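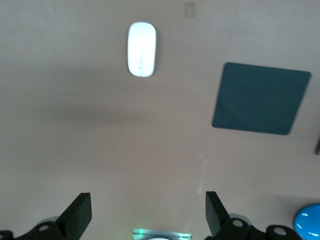
Page last changed: September, late evening (fixed a wrong number in the part about the wrist view)

So I've been promising to write up the mouse-on-the-pad thing for ages, and Brodie Cartwright finally shamed me into it. This is the task where the arm has to pick up a white wireless mouse and set it down on a teal mouse pad. Sounds like nothing! It ate most of my summer.

The policy is called Tondeo (I didn't pick the name) and it learns from demonstrations, 1,417 of them by the time I quit recording. My wrist got very sore. The first version trained on all of them in one big pile and it was pretty bad at one particular thing: starting far away. If the mouse began up near the top of the wrist view, with a lot of bare table between it and the fingers, the arm would drift forward, slow down, and sort of hover there. Close starts were fine.

Nikau Pirihi had a guess, and it was a good one. In nearly all my demos I'd hurried through the long approach and then gone slow and careful for the grasp. Cut that up into training samples and you get tons of "almost there" and hardly any "still a long way off." The model just hadn't seen much of the boring part.

What we tried was resampling by distance. Every sample gets a rough distance from gripper to mouse, we sort them into bins, and each training batch pulls evenly from the bins. No new network, no new loss. I also recorded 186 extra demos with far starts and the pad turned a bit off square, since I'd been lining it up neatly every single time without noticing - a habit the model had picked up too.

With both changes it finished 90 percent of the far starts. I ran the resampling by itself as well, and that got most of the improvement, so the extra demos may have been more work than they were worth. Brodie disagrees and thinks the pad angle matters more than I'm giving it credit for. We haven't settled it.

Stuff that still bugs me: glare. The mouse is glossy and white and it blows out in the wrist camera, so the outline goes mushy right when you'd like it crisp. Turning exposure down helped the mouse and made the darker band across the table worse. I'm leaving it on auto for now.

Next up is the same recipe on the Lanen setup, where the table is a different color and the pad is smaller. Nikau wants to swap in a learned distance instead of my rough one, and I've told him he can have the branch once I clean up the bin code, which is currently one very long function.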